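Can a machine sew on a button yet?

19 Apr 2021

My mother-in-law, Hrefna Skov, mends everything. She is getting arthritis in both thumbs, and in February she asked me when she could buy a robot to do the mending pile for her. She already has a Zotik vacuum and likes it. I said I would find out, and this is what I have so far.

The vacuum is the easy case. It rolls on a flat floor and nothing it touches has to end up in a certain position. It still eats a sock every couple of weeks. I keep a list of the things it has stopped for since we got ours, and the list is at 54. Most of them are cords.

Folding is harder. I watched a Pivov demo online of two arms folding a hand towel. It took 5 minutes and the towel was laid out flat for it at the start. Our towels come out of the dryer in a ball. I timed myself on 17 towels and washcloths and was finished before the demo was.

Then there is sewing, which was the real question. Cloth bends, thread tangles, and a knot has to be pulled just tight enough. The closest work I could find to what Hrefna does at her kitchen table is surgical stitching, where people have put a lot of money and effort into tools that can hold a needle and tie off thread in a small space.
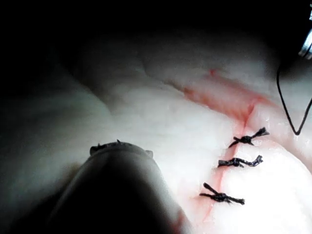 Three knots in black thread along a closed cut, with the tip of a gripper jaw at lower left.

I looked at those knots for a long time. They are evenly spaced and each one sits right on the seam. The ends are short and a bit frayed, same as mine when the scissors are dull. Hrefna looked too and said the spacing was fine. She wanted to know who was driving.

It's a fair question, and a picture of finished knots doesn't answer it. A tool can be steered by a person the whole time, or it can do one step alone, or it can do the whole job. For the mending pile only the last one helps. If somebody has to sit and steer, they may as well hold the needle.

I asked Arnar Ásgeirsdóttir, who runs the alterations counter at Snorradóttir on Erlow Street. The shop has a machine that does buttonholes and one that sews buttons on, and both are good. A person puts the shirt in, lines it up and takes it out again. Arnar said the sewing part was solved long ago and the lining up is what the shop pays wages for.

So my answer to Hrefna was no, not this year. I bought her a needle threader and a lamp with a magnifier for 25 dollars, and I am doing the coat buttons myself. She has sent two of them back to be done over.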